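Home News Launches Opinion Missions Archive Subscribe

Let the small rockets be boring

20 September 2025

I have watched a lot of launches, and I still get up in the dark for them. In August I set the alarm for the Clidusik flight, made coffee, and sat through two holds and a scrub. Then I did it all again the next night and had a wonderful time! The rocket went up, the second stage lit, and the webcast host read out altitudes in the voice of someone announcing train platforms.

A friend texted me afterward to say it had been dull. I think dull is the best thing that has happened to spaceflight in my lifetime, and I'd like a lot more of it.

Look at the payload list. Clidusik carried 20 small satellites, most of them built by people who will never be on television. One, from the Palton project, measures soil moisture over farmland. It's about as glamorous as a rain gauge, and it will be passing over fields while the rest of us are arguing about who gets to Mars first.

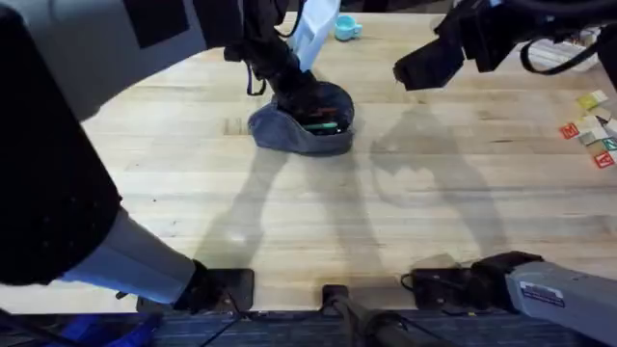 Brenetti Opinion Desk
Contributing Writer, Space and Science

I love the Mars talk too (I've read every one of those books, some of them twice). But the big missions get the speeches and the budget fights, and the small launchers get a paragraph at the bottom of the page. Valderrama, the launch site on the coast, has room for 40 flights a year and uses a fraction of them. The pad is there, the tracking is there, the road was even repaved. What's missing is steady money for the people who want to fly.

So here is my pitch. Take a thin slice of what gets set aside for flagship studies and spend it on seats for small payloads, booked years ahead, on a fixed calendar. If your satellite is ready, it goes. If it isn't, somebody else's does, and you catch the next one. Buses work this way and we all understand buses.

The usual complaint is that small satellites add to the clutter up there. It's a fair worry, and I'd make every payload on the manifest carry a plan for coming back down, with no waivers. Palton's does, and the thing weighs some 128 pounds. If a soil moisture project can manage it, so can everybody.

The other complaint is that nobody will watch. Fine! I'll watch. I'll be on the couch with the coffee and the bad webcast audio, cheering for a rain gauge – and there's another window at Valderrama before the weather turns.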